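Studstead Office Services Forum
Topic: Cleaning intervals for shared desks

facilities_kennedy wrote:
Our current guidance requires all 216 shared desks in the Kennedy building to be wiped daily. We propose every second day from August. Comments are invited until 24th June.

varkanstead_desk wrote:
We do not support this proposal. Shared desks change users each morning, and complaints at Varkanstead rose when the interval was extended.

m_office219 wrote:
We respectfully disagree. Most complaints at our site concerned crumbs in the cable cutouts, which a daily wipe of the top does not address.

varkanstead_desk wrote:
That is a matter of method. Our staff use a folded microfiber cloth and finish at the front edge.

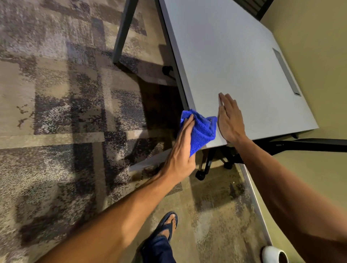 The cutout is then cleared with a small brush. Brutik spray is applied to the cloth only.

facilities_kennedy wrote:
Noted. The daily interval will remain in place pending review.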